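The Box and the Basket

7 min read

I want to defend the open cardboard box. In the last years I see many articles about order at home, and almost all of them finish with the advice to buy something. A set of drawers, a set of clear containers with lids, a machine that prints labels. I followed this advice for a long time, and my things were not easier to find. Only the containers were beautiful.

My example is tape, which may look like a small matter for an essay. But everybody who moves apartments, repairs things or sends packages has more tape than they believe. I moved in August to the place where I live now, and when I unpacked, the tape was in every room. There was packing tape in the kitchen drawer, duct tape in the bag with the shoes, and masking tape inside a cooking pot. For the move itself this was practical. After the move it was not, and I started to think where tape should live.

First I bought a cabinet from a company called Gralavar. It has 12 small drawers and looks very serious. A roll of duct tape does not enter in any of them. The packing tape enters if you push, but then the drawer does not open again without a knife. I put batteries and keys in the cabinet, and the tape stayed on the floor.

Then I tried the Cadel system, where a bar is fixed to the wall and the rolls hang on it. I understand why people like it, because it is pleasant to see the rolls in a line. My complaint is that you must take off the end piece and remove the front rolls to reach the one in the back. You do this well for one week. In the second week you leave the duct tape on the table, and the bar is only a decoration.

What I have learned from these two purchases is that we judge storage by how it looks when everything is inside. We should judge it by the moment when we are tired and have a thing in the hand. If putting the thing back needs two movements, we will not put it back. A lid is a movement. A drawer is a movement, and a drawer that sticks is three.

An open box asks only that you let the thing go. It can be ugly, and the cardboard gets soft at the corners after some months, but then you take another box, and it cost nothing. I cut off the flaps, because flaps want to close. A low box is better than a deep one, since in a deep box the things at the bottom become archaeology. And a roll should lie flat, with its side up, so the hand can go to it without searching. 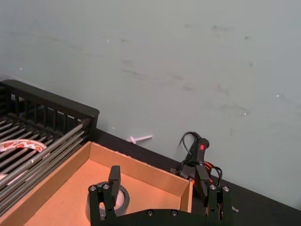 The wire basket is the only bought object that I accept as equal to the box. It has no lid, you can see through the sides, and dust falls between the rods and does not stay with the tape. I keep one kind of tape in the basket and another in the box, and this division is enough. A friend told me it is not a system. I think a system with two places is still a system, and it is one I can explain to a guest in one sentence.

There is a reasonable argument against me. Open things show themselves, and some people cannot rest in a room where they see the tools. I respect this. For such people I would say, put the box in a closet, but leave it open there also. The door of the closet is then the only thing to open, and the mess of small lids is avoided.

I still have the cabinet with its drawers. Sometimes I think to give it away, but the batteries are comfortable in it, and I would need to find a box for them first.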